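Brumemora: léxico doméstico de recipientes

Por Parveen Ekanayake — abril
Tiempo de lectura: 4 minutos

Qué es

Brumemora es una colección de palabras con las que la gente llama a las cosas donde guarda otras cosas. Empezó siendo una libreta de cocina, de las de espiral, en la que yo apuntaba cada vez que alguien de la familia política decía «barreño» y alguien de la mía contestaba «palangana», y los dos se quedaban tan convencidos de tener razón. Con los años la libreta se quedó pequeña, la pasé a una hoja de cálculo, y lo que tenéis ahora es la versión 2, bastante más ordenada que la primera (que todavía circula por ahí, y os pido por favor que no la uséis, porque mezclaba las cubetas con los cubos y arrastraba un montón de tildes perdidas).

La versión actual contiene 1442 lemas y 3922 frases de uso, recogidas de conversaciones, cartas, listas de la compra e inventarios caseros que nos han cedido sus dueños. Me hace muchísima ilusión que por fin se pueda descargar entera.

Contenido de la carpeta

lemas.csv — una fila por palabra, con su categoría, su género y las variantes de escritura.
frases.csv — las frases de uso, enlazadas con el lema mediante la columna id_lema.
zonas.csv — los 32 códigos de zona, con el nombre largo de cada una.
notas.txt — mis comentarios sueltos. No sigue ningún formato y a ratos parece un diario, lo aviso.

Todos los archivos están en UTF-8 y separados por punto y coma. Si los abrís con un programa que espera comas veréis una sola columna larguísima; no están rotos, basta con cambiar el separador al importar.

Cómo decidimos las categorías

Fue lo que más discusiones nos dio. Al principio quisimos clasificar por material, y enseguida vimos que la misma persona llama «táper» a uno de vidrio y a uno de plástico sin pestañear. Luego probamos por tamaño, que tampoco, porque una «caja» puede ser de cerillas o de mudanza. Al final nos quedamos con la forma y la postura: si tiene tapa o no, si es más ancho que alto, si se agarra por un asa o por un hueco. La columna se llama «forma» y admite varios valores separados por una barra vertical.

Una misma cosa puede ser bandeja, cubeta, cesta o caja según quién la mire y qué lleve dentro. Cuando las informantes dudaban, apuntamos todas las respuestas en el orden en que salieron, y ese orden se conserva en la columna «turno».
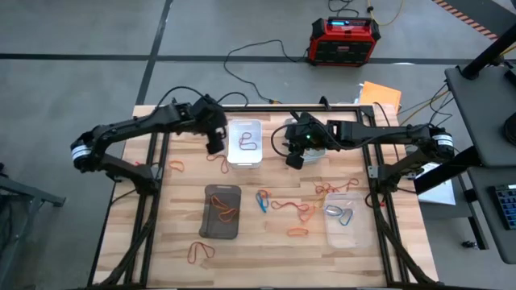
Recipientes sobre madera.

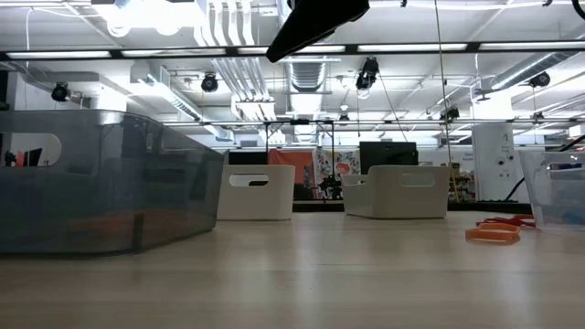
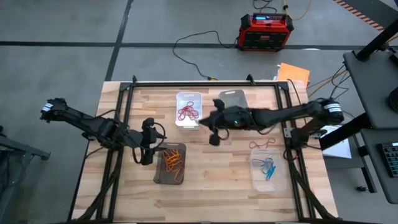 Los diminutivos merecen un párrafo propio. «Cajita», «cestilla» y «botecico» van como lemas independientes solo cuando la persona los usaba sin tener en mente el nombre base; en los demás casos cuelgan del lema principal, en la columna «variante». Ya sé que el criterio es discutible, y de hecho en Caron (el otro léxico que mantengo, dedicado a las herramientas de huerto) lo hice al revés y tampoco me arrepiento. Si vais a cruzar los dos conjuntos, unificad primero los diminutivos o os saldrán duplicados por todas partes.

También hay préstamos. «Túper», «táper» y «tupper» comparten lema, con la grafía que escribió cada cual respetada en las frases. No he corregido la ortografía de nadie, ni siquiera la de mi tía, que escribe «varreño» con una seguridad admirable.

Limitaciones

Las zonas de costa están mucho mejor representadas que las del interior, sobre todo porque allí es donde tengo parientes. Casi todas las personas que colaboraron pasaban de los cincuenta años y las palabras más recientes aparecen poco. No calculéis frecuencias con esto como si fuera una muestra equilibrada. Para comparar generaciones va mejor el material de Udby, que se recogió en colegios y trae la edad en cada registro.

Los nombres propios de las frases están cambiados por iniciales. Si encontráis alguno que se nos haya escapado, escribidme y lo quito en cuanto lo lea, normalmente los miércoles por la tarde, que es cuando me siento con el correo y una infusión.

Uso y cita

Podéis copiar, recortar y enseñar en clase todo lo que queráis, citando «Brumemora, versión 2, P. Ekanayake». Para usos comerciales preguntadme antes; suelo decir que sí, pero hay cartas cuyos dueños pidieron que se les avisara, y me gusta cumplirlo.

Las correcciones se mandan con el id_lema delante y la propuesta detrás — una por línea, por favor, que luego me pierdo.

Relacionados

Caron: palabras del huerto
Udby: vocabulario escolar por edades
Stetesov: guía para transcribir cartas manuscritas
Notas de la primera versión de Brumemora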